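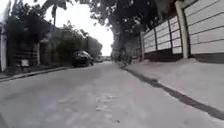

Broken patch in the asphalt, with the kerb and gutter along the right.

Keeping a Hadero street rover running on rough roads

Ajayi Workshop Notes
Last updated July 7, 2019

The Hadero is a small four-wheeled rover that comes set up for smooth paths and indoor floors. Ours runs in Vakurau, on ordinary side streets, and most of what goes wrong with it comes from the road. These are the jobs we do and the settings we changed. They apply to the standard chassis with the front camera and the two side range sensors.

Tyres and ride height

Take the factory tyres off and put them away for indoor use. We fit Wutton soft block tyres, which grip better on worn asphalt and don't pick up so much grit. Run them a little under the pressure printed on the sidewall. After fitting, turn each wheel by hand through a full circle and listen for the tread catching on the guard.

Raise the body one notch on the suspension arms, no more. At the top notch it leans badly when one wheel drops into a hole. The underside should clear a 19 mm batten slid under it on a flat floor.

Small potholes like the ones at the top of this page will not stop the rover, but taking them at full speed every day will loosen the front arm bolts. Set a slow zone over any broken patch you know of. Check those bolts weekly with a torque wrench and put a paint mark across the head and the arm, so a bolt that has moved shows up at a glance.

Cleaning after dusty streets
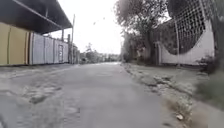 Worn, dusty paving with a rubble strip down the right side.

Grit is harder on the machine than holes are. On a lane in this state, do the following when the rover comes in:

Switch off at the isolator, not just at the handset.
Brush the wheels and arms dry. Do not hose them. A stiff paintbrush gets behind the hubs.
Blow out the motor vents from the inside outwards. Low air pressure is enough.
Wipe the camera window with a damp lint-free cloth, then a dry one. Never rub it dry first.
Look for stones wedged between the tyre and the guard.
Pull the battery tray and wipe the contacts.

The drive belt covers need to come off once a month. Dust packs into the lower corner next to the tensioner and sets hard if any damp gets in. Scrape it out with a plastic spatula - a screwdriver will mark the pulley.

Setting the edge distance

Out of the box the rover follows the right-hand edge closely. That is fine beside a clean kerb. Where the paving just stops and breaks up into lumps of concrete and gravel, the side sensor reads a ragged line and the rover weaves as it tries to follow it. You can hear the steering motor working the whole way along.

Open the route editor and increase the edge distance for that stretch. Turn the smoothing up by one step at the same time. If it still weaves, switch edge following off and let it steer by wheel count and camera until the kerb starts again. Weeds leaning over the edge give much the same trouble and the same cure works.

Our main route is 612 metres long and needed three separate edge settings. It took an afternoon to get right.

Bumps, kerbs and dark patches

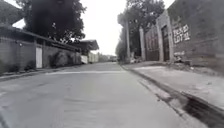

Pale stripe across the road from the left, raised pavement and kerb on the right.

A pale stripe across the road can be flat paint or the top of a speed bump, and the camera cannot be relied on to tell them apart. Walk the route first and mark each one by hand in the editor. For a real bump, use the climb setting and make sure the rover meets it square on. Crossing at an angle lifts one front wheel and the rover will stop with a tilt fault. For flat paint, choose "ignore marking".

Dark patches by the kerb are a common cause of false stops. The camera may take a stain for a hole. Look at the spot yourself before changing anything, and only then add an exception. Keep the exception small. We once drew one the length of the street and the rover drove happily into an open drain the same week.

Clear the exceptions list in November and draw it again. Road surfaces change over a year and old exceptions are easily forgotten.

Parts and service intervals

Front arm bushes: change at the first sign of play. Hold the wheel top and bottom and rock it.
Drive belts: ours lasted 1,785 kilometres on the first set. The second set went sooner, after a stone got behind the cover.
Camera window: replace when scratches show in low sun.
Hub seals: grease lightly at every belt check. Use the grease sold for the hubs, as general-purpose grease swells the rubber.

Write the date and distance on a strip of masking tape inside the battery lid each time you change a part.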